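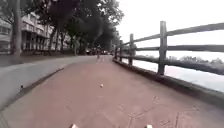 The workshop in Traltitz is open until late in the evening, and the builder of Paltden had asked me to come when the big saw is not running. He does not want his name in the newsletter. "Write only the member with the rover," he said. "In the workshop everybody will know it anyway."

Paltden is a small wheeled robot which drives by itself along paths. He started it at home in December, on the kitchen table, and moved to the shared workshop when the table was needed again for eating. At that time he had a frame, four motors and a controller board that he bought used from another member. The body is now white plastic, printed in 25 parts. He printed several of them again when he found that the lid could not be closed over the battery plug.

I asked him why he chose a robot for outdoors, when most of our members begin with something that stays on a bench.

"I walk a lot by the water," he said. "There is the long path with the red surface, and trees on one side, and the fence on the other. I thought, this is a very good place for a machine to learn going straight. It has a clear edge left and a clear edge right. If it cannot do it there, it will not do it in a park."

Going straight took him longer than the whole mechanical work. The first version followed only the color of the ground, and in his hallway, with a strip of red paper on the floor, it worked every time. Outside it was different. When the sky is overcast, he explained, the light is flat and the camera has an easy life. When the sun comes through the trees, there are dark and bright spots everywhere, and Paltden took each shadow for the end of the path.

"It stopped, it turned a little, it stopped again," he said. "A lady asked me if it is afraid. I told her yes, a little bit."

Now the software looks for the long lines instead: the curb, the base under the fence, the rails. The lens is very wide, so these lines come out bent toward the sides, and he must correct them before the program can use them. For this he made a board with a printed pattern and held it in front of the camera in 71 positions. He did it in one evening and says he would not like to do it again.

Small things on the ground are the next problem. A pebble and a piece of paper can look the same from a distance, and the cracks in the surface also confuse the program. "For a crack it should not brake. For a stone it should go around. For paper I do not care so much, but it does not know what is paper." At the moment Paltden slows down for all three, and he finds this acceptable as long as he is walking behind it with the stop button in his hand.

We opened the lid together. Inside it is tidier than I expected. The wires are labeled in two languages, because he changed his mind in the middle. The motor drivers are from Strobel, and one of them had to be replaced after he connected the battery the wrong way. The mounting plate was cut on our Trikow router, and he is still a bit proud that it fitted at the first try. One charge is enough for nearly 5 kilometers, if the wind is not strong.

Does the robot have a purpose? He thought about this question for some time – longer than about the technical ones.

"My neighbor asks this too. She wants that it carries her shopping. Maybe later. It can carry 8 kilos on a flat floor, I tested it with water bottles. But on the slope near the bridge it goes backward, so first I need other gears."

Before the gears he wants to build a better front. Two parts of the body stand up so high that the camera sees them at the lower border of every picture. He could mask them in the software, and he did this for a while, but then he forgot about the mask and searched two evenings for a mistake that was not there. The new front is drawn already and waits for a free place at the printer.

He is looking for somebody with experience in suspension, and also for a used charger. You can leave a note at the electronics bench, next to the soldering station.

05/02/2024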